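Weekend and Evening Shop Assistant, Part-Time
Raltden Homewares and Gifts

Applications close October 31, 2021

Raltden is looking for a part-time shop assistant to join our team at the Ornar Street store. The position is permanent part-time, with a base of 10 hours a week made up of two evening shifts and one weekend shift. More hours are usually on offer in the lead-up to Christmas and during stocktake in July.

We are a family-owned shop selling kitchenware, linen, baskets, candles, cards and small furniture. There are six of us on the floor at the moment, plus the owner, Eluned Ellis, who does the buying. Most of our customers live nearby and a lot of them come in every week or two, so you will get to know people by name.

What the job involves

Most of a shift is spent serving. You will greet customers, help them find what they came in for, run the till, wrap gifts and carry things out to cars when asked. When the shop is quiet you will unpack deliveries, price stock, refill shelves and keep the displays tidy. We change the front window and the centre table every fortnight and everyone gets a turn at it.

You will also help with online orders. These are packed in the back room between shifts on the floor, and need to be checked against the packing slip, wrapped properly and labelled before the courier comes at the end of the day. Breakages in the post cost us money and upset people, so we are fussy about how this is done. You will be shown our way of doing it.

Evening staff close up. That means counting the till, vacuuming, taking out the cardboard and setting the alarm. You will never be asked to close on your own. 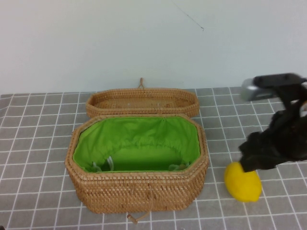

Gift hampers are a large part of our trade from the end of October onward. Last year we made up almost 400 of them, and this year we expect to do more. Customers choose a container and a colour and then pick what goes in, or they give us a budget and leave it with us. If you have a good eye for putting things together, you will get plenty of practice. If you don't, there is always ribbon to cut and tags to write.

What we are looking for

You should be friendly, on time and comfortable talking to strangers. You need to be able to stand for a full shift and lift cartons up to a moderate weight. Clear handwriting is useful. You must be available for both evening shifts and one day of the weekend, every week, including through December. We can't approve leave in the three weeks before Christmas, so please don't apply if you already have a trip booked.

Retail experience would help but we will train the right person. We have hired people straight out of school and people coming back to work after many years away, and both have done well here. If you have used Fludik, our till and stock system, please say so in your application. If you haven't, it takes a couple of shifts to learn.

Pay and conditions

You will be paid at the award rate for your age and level, with weekend and evening penalties on top. Superannuation is paid on all hours. Staff get a discount on everything in the store, and we provide an apron. Black or navy clothes and closed shoes are fine underneath.

There is a three-month probation period. Rosters go up a fortnight ahead and shift swaps are allowed as long as both people agree and the manager knows.

Getting here

The shop is at 224 Ornar Street, next to Wanigasekara Pharmacy. The bus stops across the road. Staff parking is limited - there are two spots behind the building, and whoever is closing gets first call on them.

How to apply

Send a resume and a short cover letter, no more than a page, to our store manager, Arlindo Queiroz. You can drop it in at the counter or use the contact form on our website with "Shop assistant" in the subject line. Please include the names of two people we can ring - one of them should be someone you have worked, studied or volunteered with.

Interviews will be held in the store in the first half of November and take half an hour. People we want to see a second time will be asked to do a short paid trial shift. We will reply to everyone who applies, including those who miss out.

Questions about the role can go to Arlindo through the same contact form, or ask for him at the counter before 3 pm.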